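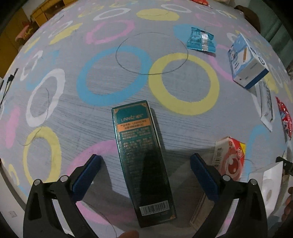 The green carton on the tablecloth.

Lalit Malhotra had 973 unread messages, and all but 11 of them came from the family group.

He had joined it in January, when his aunt in Tapley set it up on Flevon. She sent the first sticker four minutes later, a dancing teapot. His cousins answered with dancing teapots of their own. By the end of the week there was a teapot for good morning, a teapot for good night and a teapot with a black armband for when somebody's goldfish died.

Lalit never sent stickers. He wrote whole sentences with periods at the end, and his cousins asked if he was angry.

"I'm not angry," he wrote.

"Periods," wrote his cousin in Clukton.

On the train home he scrolled back through everything he had missed. A recipe. A loop of a cat falling off a piano, sent by three different people. His uncle asking how to turn off the sound, then asking again. Near the bottom, his aunt had written in plain words that the test results were fine. No one had said anything after it. The cat had come next.

He typed that he was very glad — then deleted it. He opened the sticker menu, which took him a while to find, and looked through the teapots until he came to one that was crying and smiling together.

He sent it. His phone buzzed before the next stop.

"Who is this," his aunt wrote, "and where is Lalit?"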